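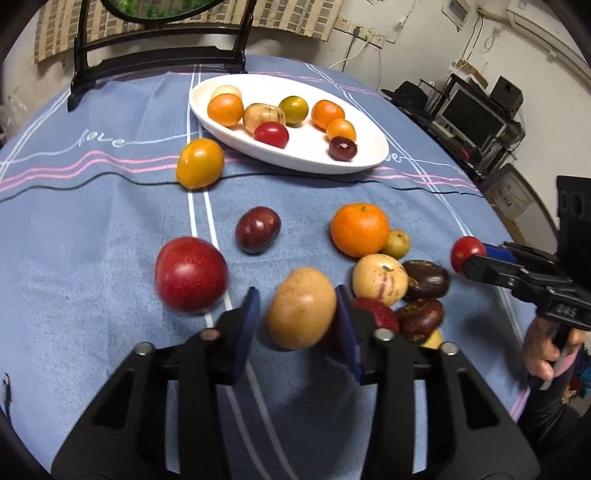
Pre-run software checklist, fruit-to-plate task
Bridton bench, checked 1/26/21

I go through this list before every batch, and I type my comments in as I go, so forgive the rambling. "OK" means I watched it pass myself. "Fix" means don't start the batch until it's sorted. "Watch" means go ahead, but keep an eye on it.

1. Build and config match
OK. Stetance is on the December build and the config hash agrees with what the logger prints at startup. I got burned once by a stale config in my home folder (it loads that one first, grr), so look at the printed path and not only at the hash.

2. Clock sync between the two grippers
OK. Worst offset over a 3 minute run was 25 ms, and my limit is 40. If you restart one stream, restart both! The sync step only runs at launch and it won't tell you it got skipped.

3. Jaw opening calibration
Fix, then OK. The first pass read a small negative width with the jaws fully closed, and the planner clips that to zero without a peep. Reran the calibration, closed and opened five times, and now it comes back to the same number each time. Do this one by hand with nothing between the pads.

4. Pose tracking
Watch. There's a blue cloth on the table with white lines, pink stripes and lettering on it, and the tracker loves it, lots of corners to grab. My worry is the opposite case: if the cloth slides, the map slides with it. Tug the corners flat before you start the map, and if anybody bumps it, make a new map. Don't try to save the old one.

5. Lens mask
OK. The dark curved corners are masked out of the feature search. I also check that the mask covers the jaws when they're open wide, which the old mask did not.

6. Fruit detector, single pieces
OK. The orange mandarins come back clean at the default threshold. The round red one with pale speckles is fine too. The tan egg-shaped one gets two labels that swap back and forth, but the box is steady and the planner only uses the box, so I let it go.

7. Fruit detector, touching pieces
Fix. This is the one that's bugging me. In the loose pile right of center, pieces that touch get merged into one big box, and the small yellow one tucked under its neighbor gets dropped altogether. Lowering the threshold brings it back along with a bunch of junk boxes on the pink stripes. I've gone back to the Jondudley weights for now, they're slower but they split the pile better. Ticket is open.

8. Grasp width limits
OK. Check both ends of the range. A cherry tomato needs a much smaller closing width than the bigger round fruit, and the lower limit used to be set too high for it. Please don't "tidy up" that value again, it looks wrong and it's right.

9. Place planner, plate region
Watch. The plate is oval and sits at a slant, and the planner still fits a circle to it. With some fruit already on there, it proposed a drop point hanging over the rim twice in a row. I shrank the allowed region as a stopgap. Look at the overlay before you accept the first drop point.

10. Watchdog and stop
OK. Pulled the stream on purpose and the Bravo controller went to hold inside 400 ms. Test it with the real cable and not the software toggle, they take different paths through the code.

11. Logging and disk space
OK. 96 GB free. One batch won't come close to filling that, but I clear out the scratch folder anyway while I'm there.

12. Replay test
Not done yet. Needs item 7 closed first, there's no point replaying merged boxes. I'll rerun items 6 through 9 after the new weights go in and add my comments under the old ones, so please leave the old ones where they are.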